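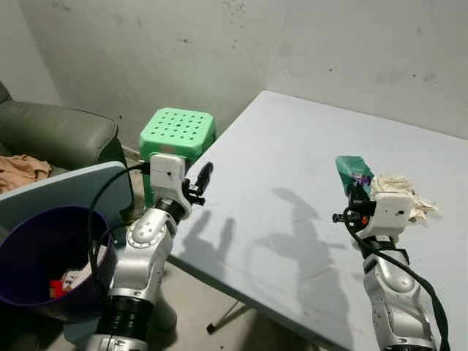 Home Records Shows About Contact

Search this blog Go

28 June 2018

I finally got a clean copy of the Tosari album from 1968. I had been looking since April and paid 30 dollars for it, sleeve a little worn at the corners.

It runs 53 minutes, long for a record of that age, and side two gets most of my plays. The organ is mixed low and the drums are dry and close. "Yakubu" is the track people know, but I prefer "Trorkine," a slow one with a brass part that comes in late and stays quiet.

The Bemow reissue adds a second disc with 19 outtakes. I borrowed it and played it twice. Most are early run-throughs with the vocal missing. The alternate "Yakubu" is faster and has a better ending.

I'm keeping the original and skipping the reissue. Next up is the live one, if the store still has it.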